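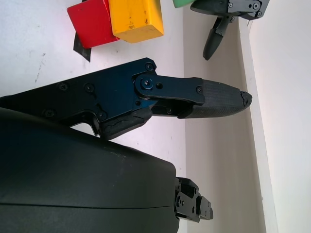 Ticket: Seol activity table, block tower
Status: open, again
Priority: low (disputed)

Problem: the tower for the Skerkgate table is supposed to be three cubes high, red at the bottom, then yellow, then green. It has been known to hold that shape for up to 30 seconds, which the activity card calls "stable." The card is an optimist.

Tried so far: wiped the tabletop. Swapped the green cube for the spare green cube. Squared the red one to the black strip — no change, apart from my mood. 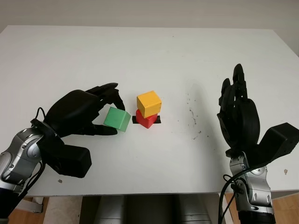
Next I checked the table for level. It leans toward the front by 2 mm, so I folded a Breto flyer under one leg. Two cubes stay up all afternoon now. The third is still a matter of faith.

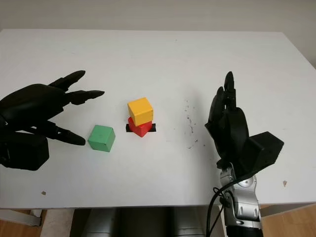 Torquil Rutherford: Did you try the red one on a different face? Ours had one side that bulged.

Trying that next. Leaving this open.

Related tickets
Ultora shelf label peeling
Seol table: missing activity card
Spare cubes, where kept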